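Street Use and Parking on Brokton Road
Student project report, Unit 4: People and Places
Flora MacAulay
16 September 2021

1. What I wanted to find out

My question was whether a wide residential street gets used differently from a narrow one. I picked Brokton Road because it's wide, quiet and has grass and trees along it, and compared it with Hamdy Lane, which is the narrow one behind the shops. Original plan was four streets. Ran out of time, so two.

I thought before starting that people would drive faster on the wide road and that cyclists would avoid it. Second bit was wrong, see below.

2. Method

Stood at the same spot on each street, one hour in the morning and one in the late afternoon. Tally sheet with columns for cars, vans and pickups, bikes, people walking. Parked cars done separately at the start of each session. Also a short questionaire through doors, 66 came back, which was more than I expected.

Width measured with the trundle wheel from school. It sticks, so I did each one twice and took the middle value. Did not measure speed. Should have — it's the main gap in the project.

3. Results

Brokton Road: 166 vehicles over the sessions. Most of them cars, then vans and pickups. Traffic came in clumps in the morning and was thinner later on.

Hamdy Lane had fewer vehicles but felt busier. Cars parked both sides, so drivers have to stop and wave each other through. Three residents wrote about lost wing mirrors.

Questionnaire. People on Brokton Road mostly said they liked the trees and the space. Complaints were about leaves in the gutters and branches hanging low over the road. Hamdy Lane people complained about parking, nearly all of them. One wanted the whole lane shut to cars, one wanted it widened, they live next door to each other.

4. Trees and shade

This wasn't in my plan but it came up so often in the answers that I added it. The trees next to the road make a big difference to how it feels. Where branches reach out over the road it looks narrower than it is. My teacher says some planners use trees on purpose to slow drivers down. I can't prove that from my data without speeds, but it would fit.

The other thing is shade. From a distance it is harder to pick out someone on a bike when they are in the dark patch under the leaves. Pickup or car, no problem. A cyclist in dark clothes, you have to look for them.
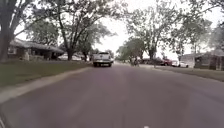
So I would put that down as a safety point even though no one in the questionnaire mentioned it. Cutting the lower branches back might help, or just lighter clothing. People there would not want the trees gone, that was very clear.

5. What went wrong

Tally sheet from one Hamdy Lane session got rained on and I had to copy it out again, so a couple of the numbers may be off. Also I forgot to put a column for scooters and ended up writing them in the margin. They are left out of the totals.

6. Conclusion

Wide street carried more traffic and got fewer complaints. Cyclists did use it, more than the lane infact. Width matters but parking seems to matter more. If I did it again I'd measure speed and go back in December when the leaves are down, to see if the road feels wider then.

Tally sheets and blank questionnaire are in the appendix.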